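Sternemell, second day

We got into Sternemell on Tuesday a little after four, later than planned, as the bus from Leckie stops at every farm gate. The guest house is up a flight of 43 steps from the square. Lorna counted them with her suitcase in her hand and told the owner the total before she said hello.

The old quarter is small. Most of the houses have wooden balconies on the upper floor, and the older ones have a carved panel over the door with the trade of the first owner on it. We saw a cooper, two bakers and something Fergus Jardine thinks is a candle maker. He has been coming here for years and lent us his notes, which are better than the leaflet from the tourist office. The leaflet says the town has 2,000 people. In winter I would guess a lot of those shutters stay closed. 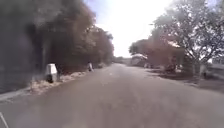

Lunch was at Atik, a café on the corner behind the church. Soup, bread and a slice of plum cake came to 16 for the two of us, in the local money, and the coffee was good. They close at three, so don't leave it late. The church itself was locked both times we tried. The woman in the shop next door has the key, but she was away at her sister's until the weekend.

In the afternoon we walked the wall as far as the north tower. You can go up the tower for a small charge, up to five people at a time, and from the top you see the river and the roofs of the lower town. Lorna Menzies does not like heights and waited on a bench with the map.

Tomorrow we go on to Grorkex, where there is a market in the morning. I need to buy socks.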